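Stop counting the trees we plant

Every December the mail brings me the same kind of letter. It has a sapling on the front and a number on the back, and the number is always bigger than last year's. I give to two of these groups and expect to keep giving. I would like them to stop sending me that number.

A planted tree is a cost. It is a seedling out of a nursery, a truck ride, and a morning of someone's work with a shovel. None of that tells a donor whether there is a tree standing in that spot three years later. In dry country the honest answer is often no. Goats get in, the rains come late, the hole was dug in the wrong month, or the species was picked because the nursery had a lot of it. The count on the back of the letter doesn't change.

I worked for six years on the accounts side of a small charity called Brandik, which paid for shelterbelts and woodlots on farmland. We never lied about a number. We reported what we paid for, and what we paid for was planting. One of our sites, on the slope above Ikley, went into the annual report as 1389 trees. The following spring our field lead, Mirsad Grgić, walked it row by row and found 200 alive. He wrote that down and sent it in. It went into a folder. The annual report had already been printed, and the next one was about a different slope.
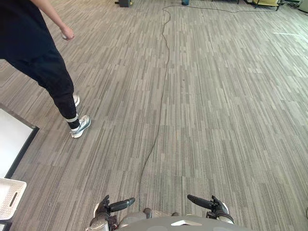 I don't think anyone at Brandik behaved badly. The grant that paid for Ikley ran for a year and a half. It covered seedlings, transport, day wages and one visit to confirm that the planting was done. There was no line in it for water in the second dry season, for mending the fence, or for paying a herder to keep animals off. When the money ended, the work ended. A farmer who had been paid by the seedling had every reason to put in as many as he could and no particular reason to come back.

Compare that with what the village on the other side of the same ridge did with almost no outside help. People there quit clearing the stumps and shoots that came up in their millet fields. They picked the strongest stem on each stump, cut the others back, and left it alone. The roots were old and deep already, so nobody had to carry water. After a few years there was shade, firewood and leaf litter on soil that had been blowing away. Not one of those trees was planted, so not one of them could have gone into our report.

This is an old method and the people who work in land restoration know it well. It gets less money than it should because it makes a poor letter. You can't sell a donor a stump for a few dollars with his name on a certificate. A company that wants to say it has offset its holiday party wants a round figure, and a round figure is easy to get if you only have to count holes in the ground.

Nallel, the firm that handled our corporate donors, was open about this. Their people told us that a pledge of 100 trees per employee would bring in money and a pledge of ten years of grazing management would not. They were right about the market. I still think we should have tried the second one, and I said so at the time, though not very loudly.

What would I ask for instead? First, that any group publishing a planting figure print a survival figure beside it, in the same size type, taken at three years and again at five. If they don't have one, they should print that they don't have one. Second, that part of every grant be held back and paid out on what is still growing. Farmers I have talked to like this idea more than office staff do, provided the payments are fair and a drought year isn't charged to them. Third, that the land be counted by what it does. Is there more ground cover than there was? Does the well hold longer into the dry months? Are people cutting firewood closer to home? These are harder to measure than seedlings, but they can be measured, and local people can usually tell you the answer before the survey team unpacks. 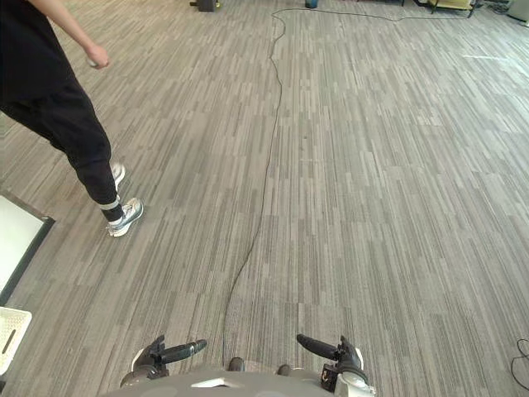
Selvanayagam wrote to me after reading a draft and disagreed with a good part of it. The planting figure, in that letter's words, is "the only reason most of your readers have ever thought about the Sahel at all," and a group that leads with its losses will be outbid by one that doesn't. The letter also said that survival checks cost money, that a small charity may have to choose between checking an old site and starting a new one, and that donors almost always want the new one.

I accept the part about cost. Sending someone back to a remote site for a week isn't cheap, and Mirsad's spring walk was paid for out of money we had set aside for a vehicle repair. But a charity that can't afford to find out what happened to its last project should be slower to start the next. As for donors, I am one, and I have never been asked which I would prefer. I would take a letter that said most of the trees on one hill died, explained why, and told me what was being done differently on the hill beside it. I would put the same check in the envelope.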